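Bausteine sortieren, ohne dass es in Arbeit ausartet

Wir haben im August die große Kiste vom Dachboden geholt, gut 9 Kilo Steine, alles durcheinander, und ich hatte ehrlich gesagt schon beim Hochheben wenig Lust. Zwei Abende später war ich völlig begeistert! Inzwischen sortiere ich fast lieber, als dass ich baue (meine Kinder finden das seltsam).

Zuerst der Untergrund. Ein glatter Tisch ist Gold wert, auf dem Teppich sucht man sich dumm und dämlich. Wer eine gemusterte Platte hat, kann ein helles Tuch unterlegen, bei uns ging es auch so. Immer nur zwei Handvoll auskippen und den Rest in der Kiste lassen.

Dann die Farben. Viele schwören darauf, gleich nach Form zu trennen, aber für den ersten Durchgang ist Farbe einfach viel schneller, weil man gar nicht nachdenken muss. Die Behälter gehören dicht nebeneinander an die hintere Tischkante, davor bleibt Platz für alles, was noch nicht verteilt ist. Eine Schale mit Fächern spart dabei richtig Platz, und wenn der Behälter selbst schon die passende Farbe hat, umso besser.

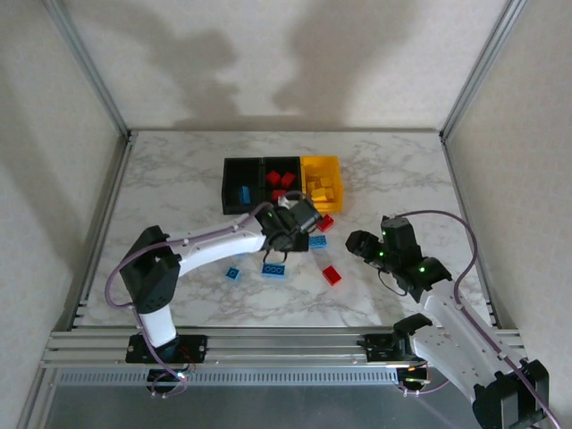 Gelb zu Gelb, Rot und Blau im geteilten Einsatz. Vorn liegen noch ein paar rote und blaue Steine.

Nach Form geht es erst weiter, wenn ein Fach überquillt. Flache Platten, Zweier, Vierer, mehr Klassen braucht kein Mensch! Für Räder, Fenster und Figuren nehme ich alte Schraubgläser, da sieht man sofort, was drin ist.

Waschen lohnt sich auch: lauwarmes Wasser, ein Spritzer Spülmittel, ab in den Wäschebeutel und ordentlich durchkneten. Zum Trocknen breite ich alles auf einem Handtuch aus und wende es nach 90 Minuten einmal. Nicht auf die Heizung legen!

Und noch ein Tipp von Yasaman Alipour aus unserer Tauschgruppe: klebende Platten nicht mit den Zähnen trennen, sondern eine zweite Platte obendrauf stecken und hebeln. Klappt wunderbar. Bei ihr stehen übrigens 1000 Steine in Schuhkartons unterm Bett, Deckel beschriftet, fertig.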